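Search this site
Search
Enter keyword
Go

Jotunon Publishes Revised Moisture Retention Method for Small-Format Wet Wipe Packs

STOSSIDE — Saturday, November 4, 2023 — Jotunon, a packaging test laboratory serving makers of personal care and household goods, today published a revised method for measuring moisture loss in small-format wet wipe packs. The method, titled Grellden Procedure, Second Edition, replaces the first edition in all work accepted by the laboratory from today. Reports already issued under the first edition remain valid and will not be recalculated.

The procedure applies to flexible packs holding up to 15 wipes. Larger packs, rigid tubs and refill pouches are outside its scope and continue to be tested under separate in-house methods.

Moisture loss in a sealed wipe pack occurs by two routes. Liquid can pass slowly through the film itself, or it can leave through the seals and the opening label. In a large pack the film usually accounts for most of the loss. In a small pack the seals are long compared with the amount of liquid held inside, and a minor defect in one seal can dry out the contents well before the end of the stated shelf life. The first edition reported a single figure for the whole pack and did not separate the two routes. The second edition reports them separately.

"A customer with a failing pack needs to know where to look," said Sirkka Savolainen, technical director at Jotunon. "A total weight loss figure tells you there is a problem. It does not tell you whether to call the film supplier or adjust the sealing jaws."
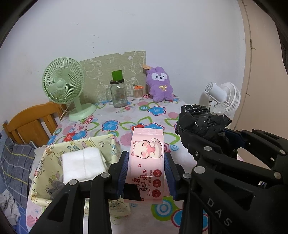

Single pack of "Super Mini Wipes" with crimped seal along the top edge.

Under the revised method, packs are first weighed as received and then held in a chamber at a fixed temperature and low humidity. Weights are recorded daily for 15 days. Half of the packs in each lot are tested without further treatment. The other half have the end seals, back seal and label edge covered with a barrier wax before they enter the chamber. The difference in the rate of loss between the two groups is reported as seal loss. The rate for the waxed group is reported as film loss.

Weight readings from the first day are recorded but left out of the rate calculation. During this period the outer surface of the pack gives up moisture picked up in transit, and including the reading was found to raise the apparent rate in packs with paper labels. The first edition included it.

Four further changes have been made:

Sample handling. Packs must be carried flat and must not be stacked under load between receipt and first weighing. Pressure on the face of a pack can push liquid into the seal area and change the result.

Lot size. The minimum lot is now 87 packs. Lots below this number can be tested on request, but the report will carry a note stating that the seal loss figure is indicative only.

Opening label. Packs with a resealable label are tested unopened and, where the customer asks for it, again after a set cycle of opening and closing. The two results are listed in separate tables and are not averaged.

Seal inspection. Each end seal is checked by eye under angled light before testing. Wrinkles, channels and trapped fibers are noted by position. Packs with visible seal faults are kept in the lot and marked in the data table. Under the first edition they were removed, which tended to produce better figures than the packs would show in normal sale.

The last of these changes drew the most comment during the review period, which opened in April. Several manufacturers asked that faulty packs continue to be taken out before testing, on the grounds that they should be caught by the production line. The laboratory kept the change but agreed to print results both with and without the marked packs.

"We had a fair number of letters on that clause," said Toivo Hakala, who led the drafting work. "The compromise makes the report one page longer. The reader can now see how much of the loss comes from a few bad seals and how much is spread across the whole lot."

The trial work was carried out at the laboratory's Stosside site with packs supplied by Jääskeläinen, a contract filler of wipes and sachets. Jääskeläinen supplied packs in two film structures and three seal widths from its regular production. Film loss was similar across all seal widths, as expected. Seal loss fell as the seal width increased, with the larger part of the gain between the narrow and middle settings. Moving from the middle to the wide setting gave little further benefit in either film.

"We had been running the wide setting as a precaution," said Valtteri Kuusisto, process engineer at Jääskeläinen. "It uses more film per pack. We are now reviewing that setting on two lines."

The procedure does not set pass or fail limits. Acceptable loss depends on the liquid, the wipe material and the intended shelf life, and remains a matter between the manufacturer and its customer. The method also does not assess preservative performance, skin safety or labeling. Results should not be used to compare packs holding liquids of different alcohol content — alcohol leaves the pack faster than water and changes the makeup of the remaining liquid over time. An annex covering alcohol-based wipes is in preparation, and the laboratory will invite comments on a draft before it is adopted.

Customers with test programs already under way may finish them under the first edition or transfer to the second. Transferred programs must restart from the first weighing, as data from the two editions cannot be combined. Fees for programs that transfer will be charged at the existing rate. Sample submission forms have been updated and now ask for seal width, film structure, fill weight and date of filling. Forms without a date of filling will be returned.

The full text of the procedure and a blank data sheet are available on request from the laboratory.

About Jotunon
Jotunon tests flexible and rigid packaging for moisture loss, seal strength, leakage and transport damage. Its laboratory is located in Stosside.

Press contact: Siiri Sjöberg, Communications, Jotunon
Technical inquiries: Nelli Seppälä, Method Development, Jotunon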